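Jobs > Product Testing > Home Testers Wanted

Reviews | Guides | Forum | Jobs | Contact

Home testers wanted: is the Canari hub worth plugging in?

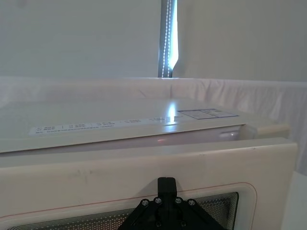
What we want to find out

Dinu says its Canari hub will learn your habits and cut your chores. We've heard that before. Cleltine is looking for 20 households to live with one and tell us what it does on an ordinary Sunday -- and what it doesn't.

Who should apply

Renters and owners both. You need working Wi-Fi and a low tolerance for app updates. Fans of talking light bulbs may apply, but we'd like some doubters too. Dinu staff and their families can't take part.

What you do

Keep the hub running for two months and fill out a short log every week. Complaints welcome.

Pay

$100 at the end, provided the logs are in. You don't keep the hub.

Write to Catinca Coman, test desk, with two lines on the last gadget that let you down. Applications close at the end of July.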